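Furnishing Small Waiting Rooms
Handout for Unit 4: Seating, Distance and Maintenance
Hoditz evening course, version of January 4, 2026

1. What we did in Unit 3

In the last unit we drew the floor plan of the waiting room in Resberg and marked the doors, the window and the reception desk. Please bring this plan again. If you have lost it, draw a new one at the same scale before you come, as all the exercises below are made on it.

2. First the paths, then the chairs

Most beginners start with the chairs. They put them along the walls until the walls are full, and after this they look where people can walk. I ask you to do it in the opposite order. Draw with a pencil the path from the entrance to the desk, from the desk to the seats, and from the seats to the inner door. The path should stay free also when a person sits with stretched legs. Power cords must not cross it. Put lamps on the side where the outlet is.
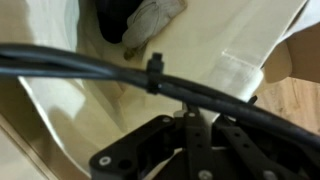 One student objected that in a rented room the walking path is often decided already by the landlord's doors, so there is nothing left to draw. It is a fair objection. But the doors give only the two ends of the path. The middle part is yours, and it can go in front of the seats or behind them.

3. Distance between strangers

People who do not know each other prefer to leave one seat free between them. When you have a row of five seats, you will often have three persons sitting and the fourth one standing. A small table between every two seats helps very much, and it costs less than one more chair. Armrests also help, since each person then has a clear border.

Seats which face each other directly are not liked, except by families. Turn one of the two rows a little, or place a plant in the middle.

4. Choosing the single armchair

In every waiting room at least one seat should be wide and have strong armrests. Older visitors use them to stand up. Look at the height of the seat first and at the color at the very end. A very soft cushion feels pleasant in the store, but after an hour it is difficult to leave it.
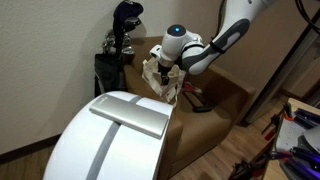
Fig. 2. Brown armchair against a plain off-white wall.

A high back that touches the wall will leave a mark on the paint with the time. Small felt pads are enough to prevent it.

5. Budget exercise

The client at Pennington gives you 500 dollars for one corner with an armchair, a side table and a lamp. The offer from Jorkden is 437 dollars for the chair and the table together, and delivery costs 29 dollars. Calculate what remains for the lamp. Then write in no more than 60 words what you would say to the client if this sum is too small.

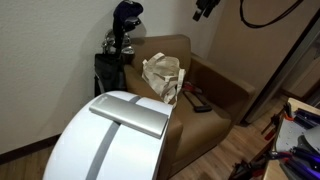 Should we include the cleaning cost in this exercise?
Leave it out for now, we will calculate it in Unit 5 together with the covers and the floor.

6. For the next meeting

Bring the plan, your lamp calculation and a short list of the seats in one waiting room that you know well. Write for each seat if people choose it early or late in the day.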